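Every February the catalogues promise me a machine that will do the laundry, and every spring I'm still pairing socks in front of the telly. So, for anyone tempted to hold off learning to fold until the robots arrive, a few notes on where things stand and what to do with the washing meanwhile.

Machines are splendid at the wet part. You shut the door, press the button and walk away. The trouble starts once the stuff is clean, because cloth has no fixed shape and no manners. A bolt stays a bolt whichever way you pick it up. A pair of pants is a different object every time you drop it.

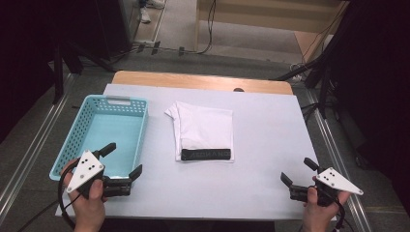 Two fingers a side is a stingy allowance for this work. Try it at home: thumb and forefinger only, both hands, and fold one small thing with an elastic waistband. The band wants to roll, the cotton wants to follow, and you will be muttering before the second crease. I managed it in 62 seconds. With all my fingers I don't even notice I've done it.

Things that help you, and would help a machine too:

- Clear the table first. A pale, plain top shows up stray socks and crumbs.
- Put the basket on the table, to one side. Bending down is for the young.
- Lay the waistband flat before touching anything else. It's the only straight line you'll be given.
- Smooth from the band outwards with the flat of your hand. Pinching makes wrinkles.
- Fold to one size, whatever fits your drawer, and stick to it.
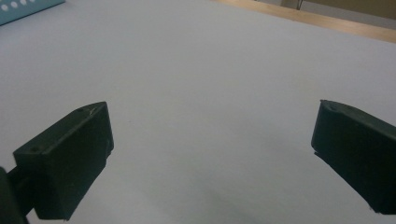
## Can it do this yet?

**Washing.** Yes, and has done since your gran's day.

**Hoovering.** Mostly. Our Brona does the hall nicely, then spends the afternoon under the sofa with a shoelace.

**Sorting bolts and washers.** Yes, if they turn up in a tidy line. The Wesus feeder in my workshop is a marvel until somebody drops a wing nut in it.

**Folding smalls.** Slowly, on a good day, with someone standing by. The Tusia folding cabinet was 1,990 pounds when I last looked, and it wanted each item clipped in by hand. By then you've done the fiddly bit yourself.

**Putting it all away.** No. Teenagers can't either. 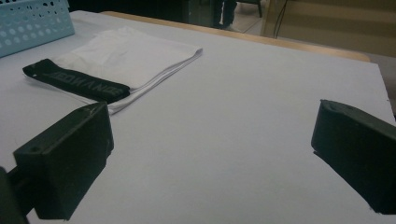 Elastic is the thing to watch as the gadgets improve. When something can pick up a crumpled pair by the band, find the front and leave it flat without a helping hand, I'll clear a space next to the dryer. Until then my money is going on a decent basket with holes in the sides, so that anything slightly damp gets some air, and a table at hip height.

Next time: getting candle wax out of a Sabbagh tablecloth, for which no robot has volunteered.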